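The Year I Gave My Table Back to Itself
By Štefánia Tóth
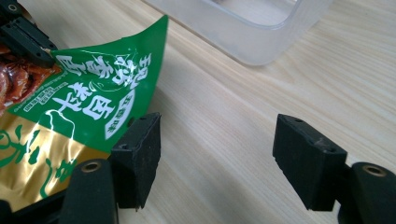 I bought the table before I had anywhere to put it. That's how most of my furniture happens, I'm afraid. It was at Levari, the secondhand place out past the bus depot, leaning on its side behind a row of bed frames, and I spent 600 dollars on it after maybe a minute of thinking. Light wood, straight grain, long enough to seat everybody I like. I was so happy driving home behind that delivery van!

Then I did what everybody does with a nice table, and covered it up.

First came the mail. Then the laptop, the charger, the other charger, a candle that I kept meaning to burn. But mostly what landed on it was snacks. I work from home, I eat standing up, and I have a habit (my sister Janka Kollár calls it my "trail") of tearing a package open, eating what's inside over the course of a phone call and walking off. The wrapper stays. A wrapper on a pale table is a loud thing, too. Green ones are the worst. You can spot a bright green wrapper from the front door with a bag of groceries on each hip.

My mother-in-law gave me a runner for it, a heavy blue one, and for a couple of years I didn't see the wood at all. I only took the runner off this April because I spilled soup on it. And there was the grain again, all those fine lines going off across the top, with streaks of tan and cream I'd completely forgotten about. I stood there holding a soupy runner like an idiot, admiring my own table.

So the runner went in a drawer and I made a rule, which was that the table gets cleared every night before bed. Everything, even the candle. I told my friend Natália Vrabec about it and she laughed, because she has known me for a long time and has seen my car.

The first week was awful. I'd be halfway up the stairs, remember, and come stomping back down to collect a cracker sleeve and two pens. By the second week I'd gotten sneaky and was moving the whole pile onto a chair. My husband pointed out that we now had a clear table and nowhere to sit. Fair enough!

What finally helped was a bowl. I'd been throwing wrappers on the table because the trash can lives under the sink, behind a cabinet door that sticks, and I am apparently not willing to fight a door forty times a day. Now there's a wide old mixing bowl on the counter by the kettle, and torn packages go in there, along with bread tags and the little twisty ties. It gets emptied when I make dinner. It's not pretty, but the kettle corner never was.

I also had to learn how to look after bare wood, which I'd been putting off. I called Jarmila Sýkora, who taught me to refinish a chair once in her garage on Prarska Street, and asked what I should buy.

"A cloth," she said. "Do you own a cloth?"

She has me wiping with a barely damp one, going along the grain, and then right behind it with a dry one. Crumbs get brushed into my hand first, because salt and grit will scratch if you rub them around. Chip grease comes up with a drop of dish soap in warm water. Once the wood starts looking thirsty I'm allowed some oil, very thin, and I have to leave it overnight with nothing on top. (I have lost one Saturday breakfast to this. We ate on the porch.)

There are marks, of course. There's a pale ring near my end and a dent from the time I decided to crack walnuts with a hammer. I used to turn the fruit plate to hide them and I've quit doing that.

And I still slip. Last week I had a deadline and a family-size bag of something salty, and I left the wreckage right where it fell, all crumpled up, and went to bed. It was waiting for me at breakfast. I picked it up, brushed the crumbs into my hand, put the coffee down in its place and got on with the morning.

Natália came over for dinner on Sunday and ran her palm along the top before she even took off her coat. "Is this new?" she asked.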